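Villent Students Teach a Simulated Robot to Tidy Up

11 Feb 2025

Students in the after-school robotics club at Villent Technical High School are spending this term on a robot they can't touch. The arm, the table and everything on it exist only in software, and the club is using them to practice picking up and moving household objects ahead of the regional Preltix Challenge.

The club started building its practice rooms in August. Each room is furnished with ordinary things from the club's model library, and students change the layout and lighting between runs so the control program doesn't get used to one arrangement. The room in use this month has a plant, a storage crate, a shelf with a Rubik's cube on it and a pale floor that picks up soft shadows.

Teams take turns driving the arm by hand with a controller. Each run is recorded, and the recordings are used to train the program that will drive the arm by itself in competition. Teams have to submit at least 60 clean runs to the organizers before they are allowed to enter. A run with a collision in it doesn't count as clean, and neither does one in which an object is dropped.

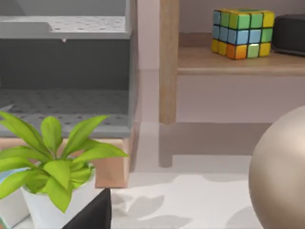
Mesfin Gebretsadik said the hardest part so far has been learning to slow down. New drivers tend to rush the last bit of a reach, he said, and that is where most of the spoiled runs come from. He now asks everyone to stop for a moment before closing the gripper.

The club has 33 members this year, split into teams for driving, scene building and programming. Students switch teams halfway through the term. Programming is the smallest group and also the one with a waiting list, mainly because the training jobs have to share one computer in the Kołodziej Building lab. Jobs are left running overnight and checked before first period.

Money was part of the reason for working in simulation. A tabletop arm of the kind used at the finals would have cost the club roughly 2,000 dollars, and it didn't have that in its budget. The simulator, called Cloltumden, is free for schools and runs on the laptops students already have, although the older ones struggle when a room has many objects in it.

Small items are giving the scene builders the most work. Anything thin or smooth, a phone for instance, is harder to hold at a steady angle than a box, and the crowded tables used in the later rounds leave little space to set it down.

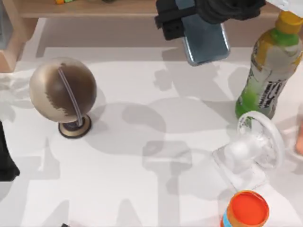 Gebretsadik would like next year's club to try the same programs on a real arm, even a borrowed one. A program that does well on screen can still fail on a real table, he said, and students should see that for themselves.

At the regional round, each team's program gets 20 minutes in a room it has not seen before. Drivers may not use the controller once the clock starts.

The club meets after school in the Kołodziej Building. New members can still join the driving and scene building teams this term, and no programming experience is needed. Permission forms are at the front office.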